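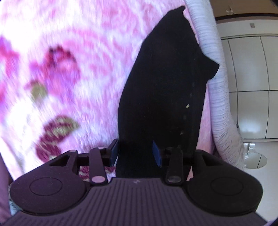 Figure 3. Dark fabric item with lint on the surface, pink-and-white blanket behind.

Section 2. Sorting and Preparing Small Laundry Items

This section applies to all residents and staff using the shared laundry room at Votton House. It covers socks and other small items, and the plush blankets issued with each bed. Washer and dryer settings are covered in Section 3.

2.1 Before You Begin

Clear the sorting table and wipe it with a damp cloth. Have ready one mesh bag for each person's small items, a lint roller, and the Merkia care card for your room.

2.2 Sorting

1. Shake out each blanket over the table. Small items often cling to the pile or collect in the folds.
2. Remove any small items and set them apart from the blanket.
3. Turn socks right side out and unroll the cuffs.
4. Separate dark items from light ones. Black fabric is to be kept apart from plush blankets of any color at every stage, including drying.
5. Pair socks where possible. Place single socks in the tray marked "Unmatched."

Note: Items left in the tray are held until the end of the month. Items unclaimed in July are held until residents return from summer leave.

2.3 Checking for Lint

1. Hold the item up by one end under good light.
2. Look over both sides. Pale specks show most clearly on matte black fabric.
3. Lift off larger specks by hand, then use the lint roller in one direction only.
4. If specks remain after two passes, set the item aside and brush it again once it has been washed and dried.

Caution: Do not use adhesive tape on plush blankets. It pulls fibers from the pile and may leave residue.

2.4 Bagging

1. Place dark small items in a mesh bag and close the zipper fully.
2. Fill the bag no more than halfway - overfilled bags do not rinse well.
3. Attach the room tag to the zipper pull.
4. Fold the blanket loosely and place it in a separate basket.

Caution: Check that no sock remains inside a folded blanket before loading. Dark dye can transfer to pale fibers during a warm wash.

Replacement mesh bags and care cards are available at the Stestatham desk, Room 64. Report damaged blankets at the same desk before washing them.

Section revised Wednesday, February 25, 2026.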